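Workshop notebook, tableware bench
23 Feb 2022
Humaira Naqvi

Starting this entry with tea next to me and no intention of being brief, so my apologies to whoever has to find something in it later.

The main business this week has been the place setting for the Flaltstead tea room. They want one tray per guest, brought out already laid, and they want the plates to look settled on it when it lands on the table. That sounds like nothing at all until you try it. A plate with a wide rim on a tray with a raised edge can end up perched in a way that makes you want to reach out and straighten it, and I have done a lot of reaching out and straightening since Monday's delivery was unpacked (the bubble wrap is still behind the door, I will get to it).

We have been going back and forth between the black tray and the dark brown one. The black is the smaller of the two and I went in thinking I would prefer it, because white china on black always looks so crisp in a catalog. On our table, though, with that reddish grain underneath, I keep drifting over to the brown. It is the larger tray, it has rounded corners, and it looks as if it belongs to the wood without disappearing into it. The black looks a bit like something left behind from a meeting. I wrote that on a sticky note and then felt bad, as it is a perfectly good tray and Rieger were very kind about sending it.

The plates are the plain round white ones. I laid the brown tray in the middle of the table and the black one over to the left, and used three plates so that I could try one on a tray and still have others on bare wood to compare against. I do recommend keeping a couple off the tray while you are deciding. Your eye gets used to whatever is in front of it, and after ten minutes every arrangement starts to look right.

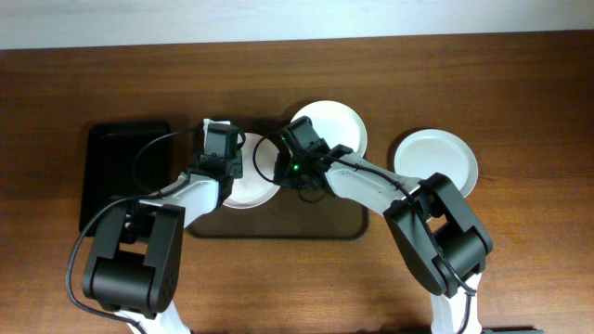
What I had wanted to know was whether a single plate looks lonely on the bigger tray, and I have decided it does if you put it dead center. Shift it a little to the left and the empty space begins to look like it is waiting for a cup, and the whole thing relaxes. I would never have believed such a small nudge could matter so much! I tried it again after lunch, when the light had moved, and still thought so, and I am going to write it into the layout notes as the starting position.

The noise is another matter. Glazed foot on hard tray gives a little clack that I find cheerful and the client will not. I lined up the liners we have in the drawer and the thin felt was the nicest to set a plate down on, but felt and jam are not friends. The Platar cork sheet is the sensible choice. It comes at 18 a pack, and I would want it trimmed well back from the edge so that it doesn't show under the rim. I have left a paper template in the blue folder – please use that one and not the older one with the coffee ring, which is wrong along the short side.

Numbers, while I remember. The first order is for 68 trays. Plates are on the sheet at 1,000, and the Daltau warehouse list says 1,069, and I spent far too long this morning wondering where the difference came from before I noticed that their list includes the spares. So both are correct, and I have penciled a note on the sheet so the next person keeps their morning.

Still to do. Ask Rieger whether the brown comes in a matte finish, as I worry about fingerprints on anything dark that gets carried all day. Try the setting with a cup and a folded napkin, and see if the plate wants to go further left or stay put. Wash the sample plates by hand, please, and leave the dishwasher test for the second batch, which should be with us by May if the kiln schedule holds.

The black tray can stay out for now. I would like to see it once more with the smaller side plates before I let it go, and I owe it that much after the sticky note.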